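Search questions, topics or members
1 min read

How do I get my son to play outside without a fight?

Karabo Mahlangu
My son Parnis is seven and would stay indoors until bedtime if I let him. We have a small yard and a park 3 blocks away. When I send him out he stands at the door and asks when he can come back in. I don't want to pay for another class. What worked for you?

Clover
Go out with him for the first 20 minutes. Bring something to do yourself — I shelled peas — and don't suggest games. Mine complained for up to two weeks, then started digging.

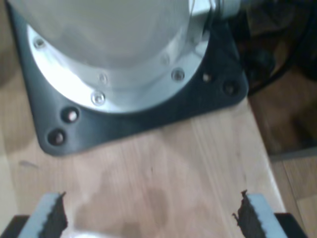
Keep the time the same every day, right after school if you can. Leave out a bucket, some rope and old pots. We stopped buying outdoor toys and I haven't missed them.

Mnguni
just lock the door lol. we were out till dark at his age

Prirkel
Ask another family to meet you at the park at 4 p.m. My daughter won't play alone but she'll run for hours with one friend there.

Filed under: Ages 5–8, Free Play, Family Routines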